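Kitchen robot code gains a section on spills, loses one on manners

12/12/20

The Mosoti working group has published the second draft of its good-practice code for household robot trials, and it runs to 32 pages, nine of them definitions. "Counter" gets a page to itself.
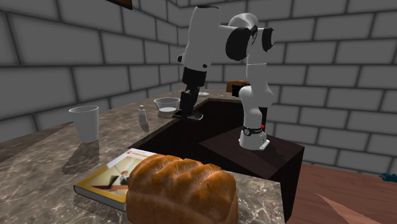

The new section covers liquids, which the first draft handled with the single word "caution." Simulated kitchens now have to follow the same layout rules as real ones, so a glass bowl with liquid in it, standing right by the gripper and next to a sink, would call for a written hazard note even when the only thing at risk is a rendering. Godar, which builds such kitchens, objected that pixels do not drip. The group thanked Godar for its comment and kept the rule.

Handheld electronics remain the sore point. Lokholm wanted a separate grip limit for phones, while Clokar wanted them treated like any other small object.

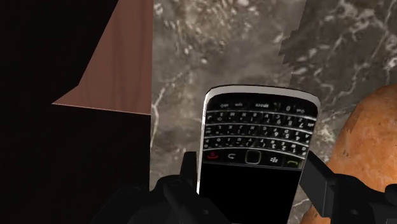 The compromise asks for 500 logged simulated grasps per object type before a real one is tried, down from 1000 in the first draft. Both companies say they are disappointed, and the group has taken this as approval.

An appendix on robot courtesy was dropped after the members failed to agree on what a robot might be rude about. Comments on the draft are open until June.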